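**2021-08-26, Junpei Miyazaki and So-ying Tsang**

## 3. Gripper comparison

We compared two pad sets, Oseo and Travham, on cable handling. Each set got 20 trials at the router table.

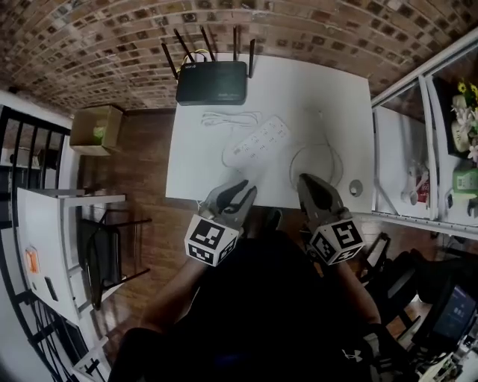 *Fig. 4. Both hand-held grippers open over the table, head view.*

Marker tracking dropped out in 4 trials - all with Travham pads. Those runs were repeated and the originals kept in the log. 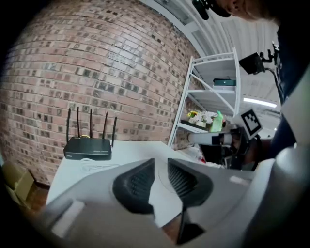 *Fig. 5. Gripper camera view, ribbed finger pads in the foreground.*

Slip counts are in Appendix B.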